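Inicio · Notas · Archivo · Contacto

Este sitio utiliza cookies propias y de terceros para medir las visitas. Aceptar | Configurar

26/07/2023

Por Barrientos

Consumo de agua en la oficina: qué medimos y con qué

En diciembre cambiamos las garrafas de proveedor y me quedé con la hoja de cálculo. Postent, el suministrador anterior, facturaba por unidad entregada; Kisto factura por litro y descuenta el envase devuelto. Las dos series no son comparables sin convertirlas antes, así que lo primero fue pasar todo a litros.

El total del periodo es de 2278 litros. De ellos, 1810 corresponden a la planta baja y el resto a la primera. La diferencia no se explica por el número de puestos, que es parecido. Mi hipótesis es que la planta baja absorbe las visitas y las reuniones, pero no tengo registro de asistencia para contrastarla.

El consumo diario se obtiene mal a partir de las entregas. Una garrafa puede pasar dos semanas en el almacén antes de montarse, y la fecha del albarán no dice nada del uso. Anoté la fecha de cada cambio en una etiqueta y descarté los registros sin fecha legible.

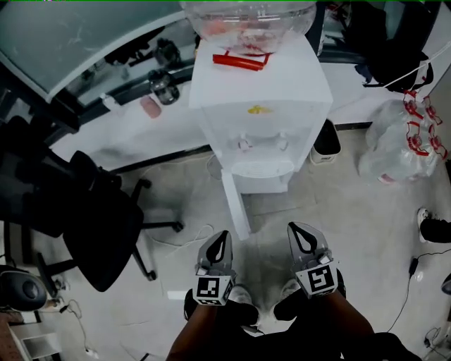

Con esa corrección la curva se suaviza bastante. Quedan dos picos, ambos en semanas de calor, y un valle largo que coincide con las vacaciones. La media móvil a 30 días es la que mejor se lee; con siete, el ruido de los cambios de garrafa tapa todo lo demás.

Queda pendiente la limpieza. El contrato incluye una desinfección periódica del circuito, y en la hoja de Wokine, que lleva el mantenimiento, figura hecha sin indicar el producto ni el tiempo de contacto. He pedido ambos datos por escrito. Entretanto, purgo un vaso de cada grifo los lunes y limpio la bandeja con agua y jabón neutro.

Sobre la alternativa de conectar un equipo a la red: la toma más cercana está a 38 metros y habría que atravesar un tabique cortafuegos. Falta el presupuesto de la obra. Sin esa cifra no merece la pena calcular la amortización.

Subiré la hoja cuando quite las columnas con importes. El separador decimal es la coma.

Anterior · Siguiente · Volver arriba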